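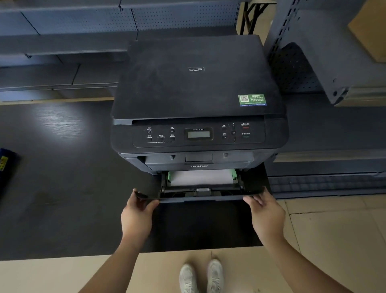 Paper tray of the Brother DCP-7060, held at both front corners.

Refilling the paper tray on shared printers

Kurkondale Office Services, guidance for building users
Last reviewed: 3 April 2024

This page applies to the desktop laser printers in the Keltov and Selel buildings. Staff and visitors may refill the paper tray themselves. Toner changes and repairs are carried out by the Print Support desk on extension 118.

Before you start

Wait until any job in progress has finished. Paper is kept in the stationery cupboard on each floor. Use plain A4 only. Coloured paper, card and labels must not be placed in a shared printer, and headed paper should be requested through the desk.

Removing the tray

The tray is at the bottom front of the printer, beneath the front cover. Do not open the cover. Take hold of the tray with one hand at each front corner and draw it straight towards you. Pulling from one side only may cause it to catch on its track. If the tray needs to come out completely, support it from underneath and set it down on a flat surface.

Loading the paper

1. Take out any sheets left in the tray. Discard those that are creased or torn.
2. Fan the new paper and tap it square on the table.
3. Lay the stack flat in the tray, keeping it below the maximum mark.
4. Move the green guides in until they touch the sides of the paper on the left and right. They should hold the stack without bending it.
5. Check that no sheet is lying over the small grey pad near the front of the tray.

Guides left too wide are the usual reason for crooked printing. Users in the Pap annexe, where several paper sizes are in use, should check them at every refill.

Returning the tray

Push the tray back with both hands, keeping it level, until it is fully home. It should not be forced. If it stops short, draw it out again and look for a sheet standing above the guides.

If paper jams

Press the red Stop/Exit button and remove the tray as described. Ease out any visible sheet slowly, using both hands. Where a sheet has torn and part of it cannot be reached, leave the printer as it is and call the desk.

Opened reams should be folded closed and put back in the cupboard. Please tell the desk when 2 or fewer full reams remain on your floor. The next revision of this page is due in September.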